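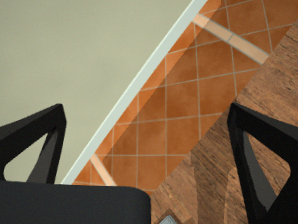 Gripper and arm trials in simulation

Posted 28 July 2019

We started this comparison in February, when the question came up of which gripper to order for the sorting table. Buying two and sending one back was not an option, so we built the room in Zisham and ran the trials there first. This page collects the renders we kept coming back to, with short notes on each. The full logs are in the Taltora project folder under "table sorting".

The two grippers are listed as Kjærgaard and Suvmont, after the model files we used. Each ran 800 pick attempts with the same controller and the same random starts. We changed the fingers and left everything else alone, including the lighting.

Wrist view

The view from the hand looks out between two black fingers with triangular openings in them. We like the openings because some of the wood stays in sight through the right finger. The dark block of the hand is the bigger problem. It takes up a good part of the lower left, and anything behind it is lost to the camera.

Shadows matter more than we expected in this view. The wood goes from light to dark within a short distance, and our first detector often took the border of a shadow for the side of a part. We retrained it with 4 light positions and the false detections dropped a lot. The tiles gave us less trouble, as everything past the edge of the wood is masked out before detection.

Room view

Three bins stand in a row on the long gray strip: blue, green and yellow. A black arm link reaches down toward the gap between the green one and the yellow one, and the light gray arm is folded on its pedestal behind the table. From this side the bins hide whatever is on the end of the black link, so we use the room view for checking arm clearance and the wrist view for the fingers. 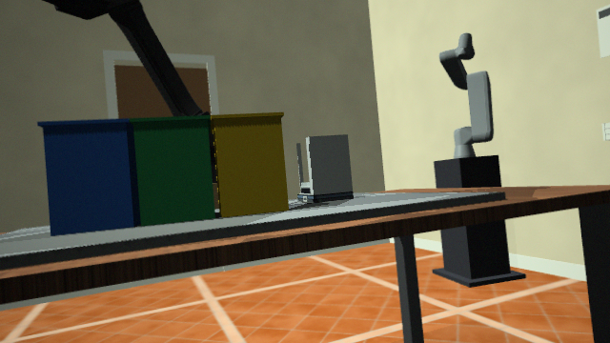
Results so far

Kjærgaard: fewer dropped parts, slower to close. It failed 170 of its 800 attempts, most of them on small parts close to a bin wall.

Suvmont: faster, and easier to fit between two bins standing side by side. It dropped more parts on the way up – mainly the ones picked near one end. We have not finished sorting its failures by cause, so there is no total here yet.

Controller settings

Both grippers used the same speed limit and the same approach height. Closing force was set once per gripper and then left alone. If you rerun the trials, load the saved settings file first. The defaults in Zisham are different and the numbers will not match ours.

Still to do

Repeat the bin wall picks with a camera mounted higher on the hand. Try a narrower hand block. Add a second room view from the other side of the table.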